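How a Cardboard Box Works (and How to Pack One)

Monday, March 8, 2021

I moved house last June, from Prutside to Plestton, and for weeks I lived with boxes. Boxes in the hall, boxes on the stairs, one box I used as a table and ate my breakfast on. I got pretty curious about them! How can something made of paper hold a pile of books? And why did one of mine fall apart on the front step when the others were fine?

So I went and found out. Get yourself an old box if there's one at home, and you can look at all this stuff while you read.

What's inside the wall of a box?

Find an edge where the cardboard has been cut, like the end of a flap, and look at it up close. See the wiggly line in the middle? A box wall is usually three pieces of paper. There's a flat one on the outside, a flat one on the inside, and a wavy one stuck between them with glue. The proper name for this is corrugated cardboard. (Corrugated just means wavy or wrinkled. Say it a few times, it's a good word.) The waves themselves are called flutes, same as the instrument.

Each little wave is a tiny arch, a bit like the arch of a bridge. Arches are good at holding things up. The gaps in between are full of air, so the box stays light and gets a bit squashy, and squashy is handy when your box gets bumped.

Try it: the paper bridge

You need two sheets of paper, two cups and some coins.

Stand the cups a little way apart and lay one flat sheet across them. Put a coin in the middle. It sags, right? Maybe it falls straight in.

Now take the other sheet and fold it back and forth like a fan, in skinny folds. Open it a little and lay it across the cups so the folds run from one cup to the other. Add coins one at a time. I got to 31 pennies before mine gave up, and my folds were pretty messy, so you can probably beat me.

It's the same kind of paper both times. All you changed was the shape.

Which way do the waves go?

In most moving boxes the waves in the walls run up and down, from the bottom of the box to the top. That makes them work like rows of little posts. When another box sits on top, the posts push back. The corners are the strongest part of all, where two walls meet and help each other stand up. If you stack boxes, line up the corners. When I put a big box on top of a small one at home the big one hung over the sides and the whole pile leaned like it was tired.

Packing a box of small stuff

Okay, so you've got a strong box. What goes in it?

I sort my things into heavy, hard, and soft. Heavy things go at the bottom and in the middle. Books are the trickiest, so use a small box for those. My biggest box was full of books, 20 of them huge, and I couldn't get it off the floor.

Soft things are the easy ones. A plush toy doesn't mind being squeezed into a corner, and it makes a great cushion for whatever is next to it. Little packets and bags slide around, so I tuck them in beside something bigger. And before you close the flaps, have a look down into the box from above and see where the gaps are.

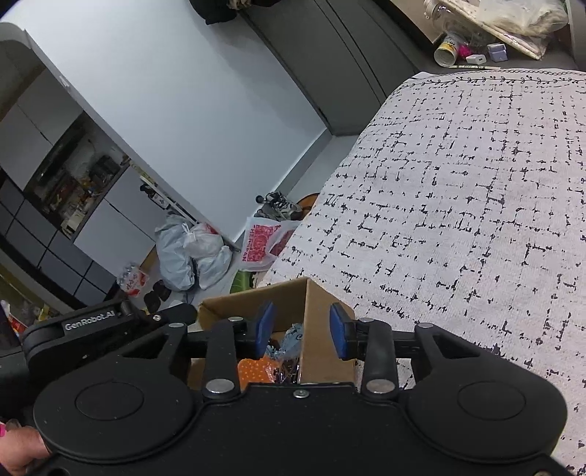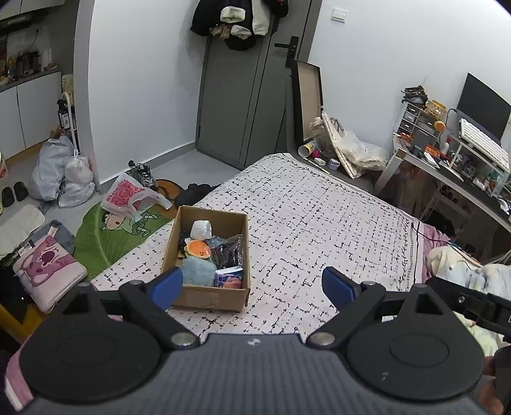 There's something orange in the box both times. In the second one it's a round toy with a small smiling face, and there's a packet of tissues in a front corner, and a fuzzy light blue plush in the other.

Why gaps are a problem

Empty space sounds harmless, but think about what happens when a car goes around a bend. Everything inside the box keeps trying to go straight! The things slide over and bump the wall, and then at the next bend they all slide back again. Scientists call this inertia. It's the same feeling you get in the back seat when your body leans one way and the car turns the other.

If the gaps are filled, nothing has room to build up any speed. You can fill them with:

Scrunched-up newspaper
Socks (clean ones, please)
A T-shirt or a towel
Small soft toys

There's one more thing gaps do. If there's a big space at the top of the box, the lid has nothing underneath it, and it can cave in when something gets stacked on it. Fill up to the top, but stop before the flaps start to bulge. A bulgy box makes a wobbly stack.

Shake test! Close the flaps, hold them down and give the box a gentle wiggle. If you hear clunking, open it up and add another sock.

Sticking it shut

Tape matters more on the bottom than on the top, because the bottom is holding everything. Run one long piece down the crack where the flaps meet and let it go a little way up the sides. For a heavy box I put on two more strips going the other way. Folding the flaps over and under each other looks clever, and I love doing it, but please don't trust it with anything heavy.

Then write on the SIDE of the box. I wrote on the tops of mine, and once they were stacked up I couldn't read a single one. I had 13 boxes and spent a whole evening looking for my toothbrush.

So what happened to my box on the step?

It had been raining, and I left it out there while I hunted for the key. Cardboard is made of tiny fibers that come from wood, all tangled and stuck together. Water gets in between them and makes them let go of each other. It can soften the glue too. Then the waves go flat, and once they're flat the posts aren't posts anymore. My box looked okay until I picked it up, and then the bottom stayed where it was and I was holding four walls and a lid.

You can try this one as well. Cut two strips off an old box, dip one in water for a minute, and bend them both. Feel how different they are? Pull the soggy one apart and you'll find the wavy layer on its own.

Afterward

A clean, dry box can be used again lots of times. When it gets too floppy it can be recycled - it gets mixed up with water into a gray-brown mush called pulp, then pressed and dried into new paper. The fibers get a little shorter each time, so fresh ones often get mixed in.

Or you could keep one back for a fort. Mine is called Fort Mabula and it has a window with a flap that shuts. Ask a grown-up to help with the cutting, as cardboard is tougher than it looks and scissors slip.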